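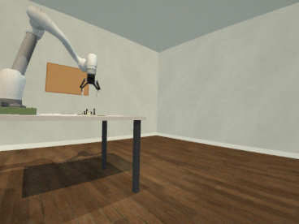
According to Olesia Lysenko, I'd been running a bank for years without knowing it, and a pretty terrible one too, the kind that lends to anybody who asks nicely and never charges a cent of interest. She told me this across my own kitchen table with my own invoice book open in front of her, and I laughed, and then I went a bit quiet.

I sell pickles. Pickles, relishes, a beet horseradish that has a small and slightly alarming fan club, and a plum sauce I only make when the plums are good. Most of it goes wholesale to cafés, delis and a couple of grocers. People assume the hard part of this business is the jars or the vinegar or the health inspector. I've been at it long enough to say the hard part is getting paid for what you've already sold and, in most cases, what somebody has already eaten.

So this is a story about late invoices. Stay with me! I know how that sounds.

The one that finally tipped me over was for $700, owed by a lunch place called Viler. I liked Viler. I liked the owner, I liked the sandwiches, and I really liked that they put our name on the chalkboard. They'd ordered heavily for the patio season and then sort of drifted away from the bill. Every time I dropped off a case there'd be a friendly chat at the counter and a promise that the cheque was coming, and I'd drive off feeling great about the whole relationship, and halfway home I'd remember that I still didn't have any money.

Meanwhile the glass supplier wanted paying. Glass suppliers don't do friendly chats at the counter. They take it out of your account on the day they said they would, and if it isn't there they hold the next pallet, which in November, with every gift basket company in the province ringing up for cranberry relish, is a very bad time to have no jars.

I did what I'd always done, and paid the glass bill with a credit card. I'd never once added up what that cost me. When Olesia made me do it (she does books for a few of us in the shared kitchen) the interest on the card had swallowed the whole profit on the Viler order and then some. I'd paid for the privilege of giving them pickles.

Where it was going wrong

We started with the invoices themselves, and oh, it was embarrassing. They were lovely invoices. I'd had a friend draw a little dill flower for the corner. What they didn't have was a due date. They said "payment on receipt, thanks so much!" and that means nothing at all to whoever is going through a pile of paper in a back office late at night. If the flour bill has a date on it and the pickle bill has an exclamation mark, the flour bill gets paid.

They also went to the wrong people. I'd been handing a paper copy to whoever signed for the boxes, usually a kid on dish duty, and in one case I'd been emailing a manager who had left the company. The email never bounced. It just sat there in the dark with all its friends.

And I sent them late! I hadn't expected that to come up, but Olesia lined up the delivery slips with the invoice dates and there was a gap on nearly every one. I'd deliver, I'd go home, I'd pack orders, and I'd do the paperwork whenever I next had an evening free and the will to live. I'd been grumbling about slow payers while giving them a head start.

The worst was invoice 404. I remember the number because of the joke, page not found and so on, and sure enough when I finally called the customer, a grocer by the name of Dmytriv, they'd never had it. I looked in my sent folder. I'd never sent it. They paid that same afternoon and were very nice about it, and I had to go and stand in the cooler for a minute.

What I changed

Every invoice now has a due date in bold near the top, with the amount right beside it. The dill flower survived, but it's smaller. The bank details are on there too, along with the customer's own order number if they use one, and you'd be amazed how many bigger customers simply won't process a bill without it. They won't tell you, either. It goes into a tray.

The invoice goes out from my phone before I've pulled away from the loading door. I fought this one. I like to do paperwork with a tea. But the tea was costing me weeks, so now I sit in the van with the engine off, tap the thing through, and then go. It goes to the person who pays the bills, and I found out who that was by phoning every customer and asking. Some of those calls turned out to be quite fun. At Ciltach, a deli I'd supplied for ages, I learned that the accounts were done by the owner's aunt from a different town, and she'd been wondering for a long time who I was.

Then there's the reminder. I used to wait until I was furious and then write something so apologetic that it read like I owed them money. Zoriana Zhuravel, who makes perogies on the other side of the kitchen, has a far better method, and I've copied it shamelessly. She sends a short note a few days before the bill is due. It says the invoice is attached, it gives the date, and it asks if they need anything else from her to get it paid. She's cheerful about it and she never, ever says sorry. If the date passes she phones the next morning, and she asks one question, what day can she expect it, and then she stops talking and waits. I've listened to her do it. The silence is excruciating. It works like a charm.

I'm still bad at the silence. I fill it. I once filled it with a full explanation of how fermented garlic turns blue. But I do make the call now, and I write down the day they give me, and I call again on that day if I have to.

The discount question

I get asked a lot whether it's worth giving people something off for paying early. I tried it. For a stretch I offered 2 per cent to anyone who paid within the week, and the uptake was pretty good, but when I looked at who was taking it, they were the same customers who'd always paid promptly. I was handing my best people a small present (fine, they deserve it) and my slow people hadn't budged. If you're desperate for the cash and your margins are healthy it might suit you better than it suited me. Mine aren't, so I stopped, and only one person noticed.

Late fees I'm torn on. I have one written into my terms, $50 flat, and I've charged it exactly once. Check what your own province lets you do before you copy that, and make sure the customer agreed to it in writing before the first delivery, or it's just a number you typed. Mostly I find it useful as something I can offer to waive. People get very motivated when there's a fee about to be waived.

What did make a difference was deposits on the big seasonal orders. I was terrified to ask. The gift basket outfit I work with, Bidov, takes more relish from me before the holidays than the rest of my customers put together, and I was sure that if I asked for money up front they'd go off and find some other pickle woman. I rehearsed it in the shower. I wrote it out. When I asked, the buyer said, "Sure, send me a bill for it," and went straight on to ask about label sizes. They were used to it. Everybody else had been asking them for deposits all along!

That deposit covers the glass, and the card has stayed in the drawer.

About borrowing

I'm not against borrowing, by the way. I bought my steam kettle on a loan and I'd do it again tomorrow. A kettle lasts for years and it earns its keep the whole time. Borrowing to cover money people already owe you is a different sort of thing, and I wish I'd noticed earlier that I was doing it every single month. If you've got a line of credit and you're into it up to your neck, have a look at your unpaid invoices first. Put the two totals side by side. Mine were nearly the same number, and I felt a bit sick.

There are companies that'll buy your unpaid invoices off you for a cut, and a few makers I know have used them and been perfectly content. I got a quote and the cut was steep for orders as small as mine. For somebody selling to a supermarket chain with painfully long terms I can see the sense in it. Read the part about what happens if the customer never pays, and read it twice, since in the contract I was shown the bill would have come right back to me.

As for Viler, I did get my money. It came in bits. I went in on a slow morning, before the lunch rush, and I said I'd love to keep supplying them and that I couldn't load another case until the old account was cleared. My voice wobbled. The owner looked a bit startled and then told me they'd been having a rough year themselves, and we worked out instalments at the counter on the back of an order pad, and every one of them landed. They pay on delivery now. I still get the sandwich, and I'm back on the chalkboard, spelled wrong.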